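Skasstead Robotics Club
Progress report to the Bulow Fund, 4/2/20

Work since the last report has gone mostly into the shirt folding task. Students have logged 641 practice runs by teleoperation, against 978 planned by the end of May. Spending to date is $2,068. The largest item was replacement finger pads from Dogbe.

Sleeves first is now the standard order. Both sleeves go in over the body, then the two arms take the shoulder corners and bring that end toward the hem. Runs where one arm grips early still tend to come out crooked, and the students are rewriting the timing section of the operator sheet.

Long sleeves have not been started. The Erkgate demonstration will use T-shirts only.

Remaining for this period: finish the planned runs, label the failed ones, and train 2 more operators. We are not asking for any change to the budget.
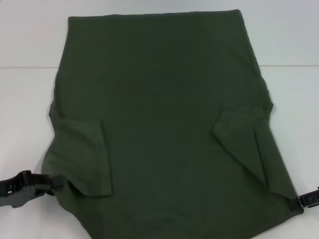
T-shirt with sleeves folded in, both grippers at the shoulder corners.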